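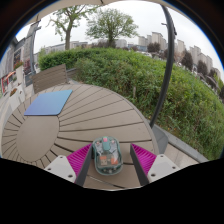 *Small-object work on a slatted table outdoors: hand-held gripper and a clear-shelled computer mouse.*

**Brerkaveo: progress report to the Ikdale Fund**

To: Vesela Georgiev
From: Clodagh Nic Aodha
Thursday, July 24, 2025

Vesela,

You asked for a report on where the equipment money stands and whether we are ready to release the second part of it. We are not, and most of what follows is about why. The recording work itself is going well enough. The buying is where I have doubts, some of them about quotes I was keen on in spring.

## Where the work has got to

We now have 1,000 usable recordings of people picking up, moving and putting down small everyday things with the hand-held grippers. That was the target for this stage. The word "usable" is carrying some weight. It means the recording opens, the fingers stay in view through the grasp and the person checking it agreed with the label. It does not mean a robot has learnt anything from it. We have not tested that yet, and I would ask you to be wary of any summary of the project, including our own leaflet, that suggests otherwise.

The outdoor sessions began later than planned and have been slower than the indoor ones. Setting up takes longer, people stop to chat, and light things get moved by the wind between attempts. On the other hand the outdoor recordings are the ones that have taught us most about the equipment. Glossy and see-through objects are a case in point. The mouse in the photograph has a clear green shell with the insides showing and a pale reflection across the back of it. On a dark mat under a lamp you could pretend that sort of thing is rare. It is common on desks and in kitchens, and the arm suppliers' demonstrations I have watched all use matt blocks or tins.

Slatted tables are also a nuisance. A gap between boards is dark and narrow and runs right under whatever you have put down, and our first labelling rules took no account of it. Those rules have been rewritten. No cost to the budget, apart from time.

## What we have bought

We own 2 hand-held grippers, both the Cletico model with the ribbed fingers. Both work. I have fewer complaints about these than about anything else on the list, so I will put the complaints down first.

The finger pads are sold as lasting "a full season". I asked what a season meant and was told it depended on use. Ours have needed changing more often than the budget line allowed, and the replacement pads come only as a set with the mounting plates, whether or not the plates need replacing. We therefore have a drawer of perfectly good plates. I have asked Cletico to sell the pads separately and have had a friendly reply that did not say yes.

Charging is slower than the sheet claims. We have stopped planning sessions around the stated figure and simply work until the first warning, then swap.

The fingers themselves I am happy with. They give a little against a curved object, and people with no practice can use them within a few minutes. When I compare that with the half-day of training quoted for the arm, it colours my view of the rest of this report, and you may want to allow for that.

## What we have been asked to buy next

The plan you approved has us buying a robot arm, a pair of fingers to match the hand-held ones, and a support contract. Three separate lines, all under "Stage two equipment". We have quotes for all of them. I do not think any should be signed as they stand.

### The arm

Ó Dálaigh, who would supply and install it, have been patient with us. Their quote is clear on the price of the arm and vague on nearly everything around it. It leaves out:

- the stand or bench it bolts to
- guarding, which they describe as "subject to site survey"
- the survey
- delivery beyond the ground floor
- any change to the electrics

I asked for these to be priced. What came back added 37 per cent to the quote, before the guarding. Ó Dálaigh say that is normal for a first installation and I believe them, but our budget was drawn up as if the arm were a printer that arrives in a box and gets plugged in. The mistake is ours. I wrote that line, using the list price, and nobody reading the plan had bought an arm before, me included.

There is also the matter of reach. The arm in the plan was picked because its reach matched our indoor bench. If we mean to try the results on a table like the round one we have been recording at, the arm either has to be moved about or needs to be the next size up. The next size up is heavier and is not meant to be moved. I have had two different answers from the same sales desk on whether the smaller one can go on a trolley. I would like that in writing, with the word "warranty" somewhere in the sentence.

### The matching fingers

The whole argument for hand-held recording is that the robot will later use the same fingers the people used. Cletico sell a version of theirs for mounting on an arm. It looks the same in the brochure. I asked whether the opening width, the pads and the stiffness were identical and was told they were "equivalent".

I don't accept "equivalent". If the arm version opens less widely or closes harder, then a share of our recordings shows grasps the robot cannot repeat, and we would find that out after paying for both. Cletico have offered to lend us a pair for testing. They will not lend them without an arm to fit them to, and we should not buy an arm until we have tested the fingers. I have suggested we clamp theirs to a bench and measure them beside ours. That needs no arm at all. They are thinking about it.

### The support contract

The contract is for phone help in office hours and one visit a year. Parts are extra. For equipment of this sort, in its first year, I can see a case for it. I can't see one for the second year, and the quote is only offered as a multi-year deal. We have somebody on the team who can change a finger and reload the software, and those have been the only two jobs so far.

I would drop this line and hold the money for repairs. Ó Dálaigh will tell you this is a false economy. They may be right, and they also sell the contract.

## Things I was wrong about

In the last report I said more hand-held grippers would speed up the recording. I asked for a third and you quite reasonably wanted to see the figures first. Having watched the sessions more closely, I now think the slow part is checking and labelling afterwards. One gripper is often sitting idle while the other is in use. A third would give us a third one sitting idle. Please treat that request as withdrawn.

I also said the outdoor work could be done with no extra kit. It needs a better carrying case and shade for the laptop screen, both small sums. I have paid for them from the sundries line and will show them in the accounts.

And I was too trusting about lead times. We were told 8 weeks for the arm at the time of the first quote. The current quote says nothing about delivery at all. When I rang, the figure given was around double that, "from receipt of a signed order", which is the part that worries me, as a signed order also starts the payment schedule.

## What the money looks like

The amount spent so far is under what was planned, and I would not want that read as good news. It is under because the large purchases have not happened. If we bought everything as quoted, with the items missing from the arm quote added in, we would go over the stage two total, and we still would not have a price for guarding.

My suggestion is as follows.

1. Hold the release for the arm until the site survey has been done and priced. I would pay for the survey on its own, out of contingency.
2. Have the arm-mounted fingers measured beside our own before anything is ordered. If Cletico refuse, I would take that as an answer.
3. Drop the support contract and keep the sum as a repairs reserve.
4. Move part of the unspent equipment money to checking and labelling. This needs your agreement, as it crosses from equipment into staff time.
5. Look at hiring an arm for a short period. I have one rough price for this. It is high per week and still far below buying, and it would tell us whether the recordings are any use to a robot before we own one.

The last of these is the one I would argue for if there is only room for one. The objection will be that hired equipment leaves us with nothing at the end. We would have a result, good or bad, and at present we have a quote.

## Risks, briefly

Cletico could stop making this finger. It is a small product line and we depend on it completely. I have asked for notice of any change and have set aside spare pads.

Prices may rise while we wait. Ó Dálaigh have hinted at this twice. They have not put a date on it, and the hint came each time in the same message as a reminder that our quote was about to lapse.

The recordings may be narrower than we think. We have plenty of cups, boxes and desk items, and far too little that is soft, floppy or wet. More equipment won't fix that. A longer shopping list for objects might, and costs very little.

## What I need from you

A yes or no on paying for the survey, and a view on moving money into labelling. The hire question can wait until I have a second price to set beside the first. I would like all of it settled before October, when the bench space has to be confirmed for the coming year and we lose the choice of room.

The purchase ledger and both quotes are in the shared folder. The Ó Dálaigh one has my pencil notes on it, some of them ruder than this report.

Clodagh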